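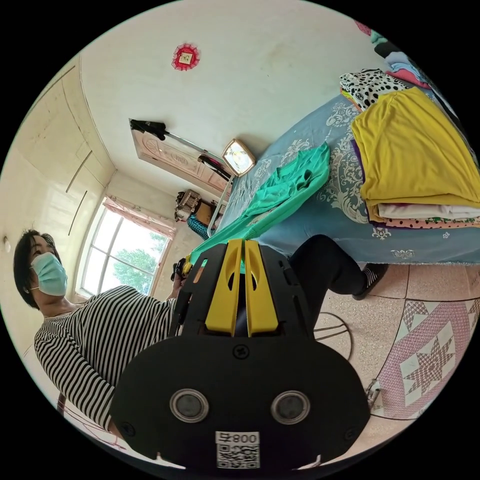
5 min read

PRESS RELEASE
For immediate use

Dusano brings its Folding Weeks to Wemness, and the bed is where it all begins

Wemness households with drawers that won't shut, shelves that have become a resting place for everything and a chair nobody has sat on since spring are warmly invited to join Dusano this July for the Folding Weeks, a free programme of home visits and drop-in afternoons devoted to the clothes we own, the clothes we wear and the rather large gap that tends to open up between the two.

Dusano, the home tidying and linen care firm, has been running the Folding Weeks in the neighbouring town of Flarketon for the past three summers, and has been asked many times when it would be coming across to Wemness. We are very pleased to say that it now is, with 27 home visits on offer and five drop-in afternoons at the El Idrissi shop, where the big cutting table at the back will be cleared of cloth for the purpose and the kettle will be on.

A visit lasts a morning or an afternoon, whichever suits the household, and it nearly always starts in the same place. The bedspread is pulled straight, the clothes come out on top of it, and folding begins. A mint-green top or a mustard jumper against a pale blue floral cover is a cheering thing to look at (far more cheering than the same garment at the bottom of a crowded drawer), and people do seem to get going more quickly when they can see the colours of what they have got.

"We tried tables, we tried ironing boards, and one year we even bought some folding trestles, which were a dreadful nuisance on the stairs," said a spokesperson for Dusano. "In the end we went back to the bed, where everybody's mother did it. It's the right height if you want to sit, it's wide enough for a proper stack, and you have a very good reason to finish before the evening, as you'll be wanting to sleep there!"

What happens on a visit

Our visitors work alongside the household and take their lead from the people who live there. Clothes are brought out one shelf or one drawer at a time. Things that are worn often are folded first and go into a stack within reach, patterned pieces together with plain ones if that is how they are worn, and the stack goes back into the room before the next drawer is opened. We have learned to be strict with ourselves on this last point. In our first summer in Flarketon we were in the habit of emptying the whole wardrobe at once, and more than one family was still looking for its pyjamas at ten at night.

Folding itself is taught slowly for anybody who would like to learn, and we don't insist on one method. Long sleeves go in to the back, the body is turned up in thirds, and the garment is laid with its fold facing the front of the shelf so that it can be lifted out cleanly. Soft and slippery fabrics are folded a little larger, as they will only slide about if they are made too small. Spotted and patterned pieces look well with a strip of the print showing at the edge of the stack, and it makes them easier to find in a hurry. Children tend to like being given charge of the socks, although we have met several who preferred to be in charge of the grown-ups.

Many bedrooms in Wemness do a good deal more than hold a bed. They have boxes in them, and shelves that have been asked to take whatever would not go anywhere else, and things hung wherever there was a rail to hang them on. We would like to say very clearly that nobody needs to tidy up before we come. A cardboard box on the floor is a perfectly useful piece of furniture for a morning, and our visitors will be glad of it for anything that needs to go to another room. They bring indoor shoes or slippers with them, and will wear a face mask on request in homes where dust is a trouble or somebody is unwell. There is a space on the booking form to let us know.

Small things on the wall, ornaments, mirrors and keepsakes are left exactly where they are unless the household asks otherwise. The Folding Weeks are about clothes and bedding, and we have no wish to come into somebody's room and start having opinions about the rest of it.

Mending at El Idrissi

We are delighted to be working for the first time with El Idrissi, the alterations and mending shop, which has offered its back room for the drop-in afternoons and will be looking after any garments that are found to be in need of a button, a hem or a little more than that. Almost every bed we have ever stood beside has produced a small heap of clothes that are loved and not worn, usually for want of ten minutes with a needle, and it has always bothered us that we had nowhere to send them.

During July, any household taking part may bring up to seven garments to El Idrissi for simple repairs at no charge. Simple repairs are buttons, hooks, dropped hems and split seams. Zips and linings can be done as well, at the shop's ordinary prices, and the staff will tell you the cost before they begin.

"People bring us a coat and apologise for it," said a spokesperson for El Idrissi. "They say, I'm sorry, it has been in the cupboard for ages, it's only a button. We like a button. Please bring us your buttons. And if you come on one of the Dusano afternoons you can fold the thing properly before you take it home, and have a cup of tea, and perhaps meet somebody from your own street."

The drop-in afternoons need no booking. Bring one bag of clothes, any bag will do, and a pillowcase if you have a spare one, as folded things travel home very nicely in a pillowcase laid flat. There will be somebody on hand to show the folds, and a rail for anything that would be better hung up. Visitors are asked to bring clean clothes only, please, as the table will be back in use for cloth the next morning.

Clothes that are leaving

Not everything will go back in the drawer, and households often ask us what becomes of the rest. Our visitors do not take clothing away on the day. We did so in the early days and had some sorrowful telephone calls afterwards, including one concerning a purple cardigan that we had to go and find again. These days anything that is leaving is folded with the same care as everything else, put into a bag with a label on it, and kept at home for as long as the household likes. When they are quite sure, the bag can be brought to El Idrissi at any time up to the end of the month, and Dusano will pass it on to the clothing rail at the Flarketon community hall, where it can be taken by anyone who would like it.

Bedding is welcome too, as long as it is clean and dry. Bedspreads and covers are particularly wanted. They are bulky to store and dear to buy, and a good one with a bit of pattern to it can make a plain room feel properly lived in.

How to take part

Home visits are free and open to any household in Wemness, whether rented or owned, large or very small. They are offered in the order in which forms arrive, with a few held back for people who find it hard to lift, bend or stand for long and would be glad of an extra pair of hands. In those homes our visitors will do as much of the carrying and folding as is wanted, and the householder is most welcome to sit down and direct proceedings.

Booking forms can be collected from the counter at El Idrissi or asked for by post from the Dusano office in Flarketon. Completed forms may be left at either. We will write back with a choice of times, and will do our best to send the same visitor if a second visit is needed.

About Dusano

Dusano is a home tidying and linen care firm based in Flarketon. It helps households to sort, fold, store and look after their clothes and bedding, and runs the Folding Weeks each summer.

About El Idrissi

El Idrissi is an alterations and mending shop in Wemness, offering repairs, hemming and made-to-measure curtains and covers.

Notes for editors

The Folding Weeks run in Wemness throughout July. Editors who would like to come along to a drop-in afternoon are very welcome and should get in touch with the Dusano office beforehand, so that we can check with those attending. Home visits are private and are not open to the press.

ENDS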